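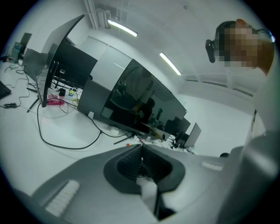 Week 6: Hands, wrists and the long workday

Notes for the evening class, updated 2022-06-28

Last week we did shoulders, and a lot of you came up afterward to ask about your thumbs. So I've moved the hand material forward and pushed feet back to week 8. Bring the shoulder sheet again anyway, because we'll use the second page.

What's in there

Your hand has very little muscle of its own. There's the pad at the base of the thumb, a smaller one on the pinky side, and some thin little muscles between the long bones. Most of the power for gripping comes from your forearm. Put your left hand around your right forearm, a few inches below the elbow, and make a fist. Feel that? Those muscles turn into long tendons, cross the wrist, and run out to the fingers through snug little tunnels.

The tunnel everybody has heard of is the carpal tunnel, on the palm side. Nine tendons and one nerve go through it. The nerve (it's called the median nerve, and yes, I'd like you to know the name) feeds the thumb, index finger, middle finger and half of the ring finger. When it gets squeezed, those are the fingers that tingle. If it's your pinky that goes numb, we look at the elbow instead, where a different nerve runs behind the bony bump. People mix these up all the time, and I did too when I was a student!

Three kinds of sore

I sort hand complaints into three piles. It's crude but it works for a class like ours.

Tendon sore. Hurts when you move or grip, feels better with a few easy days, often worst right after you've done more than usual. The classic one is on the thumb side of the wrist, and new parents get it from lifting the baby with their thumbs stuck out.

Nerve sore. Tingling, numbness, pins and needles, dropping your coffee cup. It's often bad at night because we sleep with our wrists curled up like squirrels.

Joint sore. Stiff in the morning, achy at the base of the thumb, trouble with jar lids and keys. More common as we get older, and more common in women.

You can have two at once. If you do, start with whichever one wakes you up.

Where trouble starts

Ask people what hurt their wrist and they'll name the last thing they lifted. I'd rather hear about the last month. Did you start a new hobby in March and go at it every evening? Did your desk change? Tendons like a steady diet, and they complain when the amount jumps.

I kept a tally of my own for one workday, out of pure curiosity. I clicked the mouse 1205 times before lunch and 446 times after (I had a long meeting, which helped). None of those clicks is hard work. But I was holding my wrist bent back the whole morning — and that position is what I felt by noon.

Grip is the other one. Most of us squeeze much harder than we need to. Try writing your name with the loosest hold on the pen you can manage. It'll look terrible, but notice how little force it took.

Practice for this week

Do these once in the morning and once at night, slowly. Mild stretching is fine. Tingling is a stop sign.

1. Tendon glides. Start with straight fingers, make a hook, then a full fist, then back to straight. Ten times each hand.

2. Wrist over the edge. Rest your forearm on a table with the hand hanging off, palm down. Lift the hand for two seconds, lower it for four. Eight times, no weight the first week.

3. Thumb circle. Touch the thumb to the tip of each finger and try to make a round O every time, without letting the thumb joint cave in.

4. Rubber band opening. Loop a band around all five fingertips and spread them apart. Ten times. We spend all day closing our hands, so this one feels odd at first.

When to get it looked at

See somebody if the numbness doesn't go away, if the pad at the base of your thumb is getting flatter, if you had a fall and it still hurts to lean on your palm, or if a joint is hot, red and swollen. Don't wait for class on that last one.

For next time

Wear your wrist in a neutral position for one whole evening and write down each time you catch it bending. Read pages 1 to 4 of the forearm packet. We're in room 319 again.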